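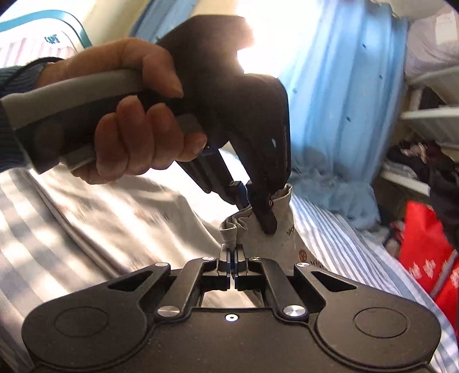 Small Items, Mixed Load: Sorting and Pairing at Tellwood

Shared 82 times | 4 comments

The Tellwood laundry room serves two stairwells and handles small items separately from sheets and towels. This gallery covers the small items: socks, face cloths, liners and anything else that fits in one hand. Sorting takes place on Saturday, after the dryers have been emptied. The captions give the working method and the sorting rules in use since March.

Light gray, crumpled
A light gray cloth with printed dark letters, "SPO", and a small orange round emblem under them. Printed pieces are matched by the print first and the shade second. Gray fades unevenly, and two pieces from one pair can end up a full tone apart.

Picking up
A small piece is lifted near a folded top edge and allowed to hang. The hanging end shows the length and whether the fabric is twisted. Twisted pieces are straightened before they go to the pairing row.

First split
Light, dark, printed. Printed pieces go in their own row whatever their color. Plain black is left until last and sorted by rib width under the window.

Measuring
Length is taken from heel to toe with the fabric flat and not pulled. A difference of 3 mm is accepted within a pair. Anything more goes back in the row.

Inside out
Pieces are turned right side out before pairing. Terry-lined socks are the exception: they dry better inside out and are turned at the fold.

Folding
Flat fold, toe to cuff, then in half. Rolled cuffs were dropped because the elastic on the outer sock was stretching. The Bevar drawer inserts take a flat fold standing on edge, one pair to a slot.

Singles
Unmatched pieces are clipped to the Esance rail for 4 weeks. After that they go in the rag bag. Pieces with a legible print or emblem stay on the rail for a second term, as they are easier to claim.

Detergent
The Potgieter building next door uses powder; Tellwood uses liquid. Powder left a pale residue in the ribbing of dark socks at the short cycle. No difference was found on light gray.

Volume
The room passed 2,000 sorted pieces this season. Face cloths are included in that figure, cleaning cloths are not.

Labels
Laundry pen on the sole, below the arch, where the fabric stretches least. Iron-on labels lifted at the edges and have been withdrawn from the supply shelf.

Comments (4)

Guest
What is the rule for ankle socks? Heel to toe gives the same number for ankle and crew, so your length check will pass a mismatched pair.

Gallery editor
Correct. Cuff height is compared by eye before measuring. The Measuring caption covers foot length only.

Stairwell B
I have a gray one with the same lettering and the orange circle, mine is missing its partner. Is the rail open on weekday evenings or do I need to wait for sorting?

Guest
The pen fades on merino after a few washes, at least for me. A stitch of colored thread at the toe seam has held up better. Would also like to know what rib width you use to separate the two kinds of black dress sock, I have given up on mine and just wear them as they come.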